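**Gap opening up along one wall of a floating floor**

Posted by Itzel Cisneros

We had a click-together floor put down in the back room in November. It is Callari board in a light wood-grain finish, laid on foam. The room is 4,000 mm long. A gap of 3 mm has now appeared between two boards near the door, and the boards at the far wall feel tight. Can it be closed up without lifting the lot?

**Valdemar Blöndal**

Check the expansion gap first. Take the skirting off at the far wall. If the boards touch the plaster there, the floor has nowhere to move and will open at the weakest joint. Trim the end boards back with a multi-tool, then fit spacers.

To close the joint, use a suction lifter or a pull bar with a block. Knock the board along in small steps — no more than a few taps before you look again. Clean grit out of the joint beforehand. Leave heavy furniture off that row for a day.

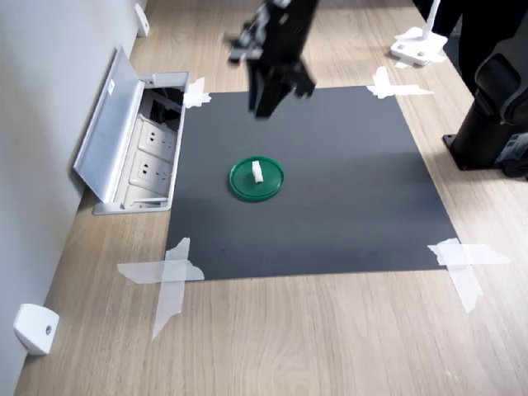 If the joint opens again, the locking edge is probably damaged and the board needs replacing. Keep tape away from the finish for long periods, as some adhesives leave a residue. White spirit on a cloth usually shifts it, but test a spare piece.

**clunton_dave**

Had the same with mine. Filled it with coloured wax, still fine. Didn't bother with the skirting.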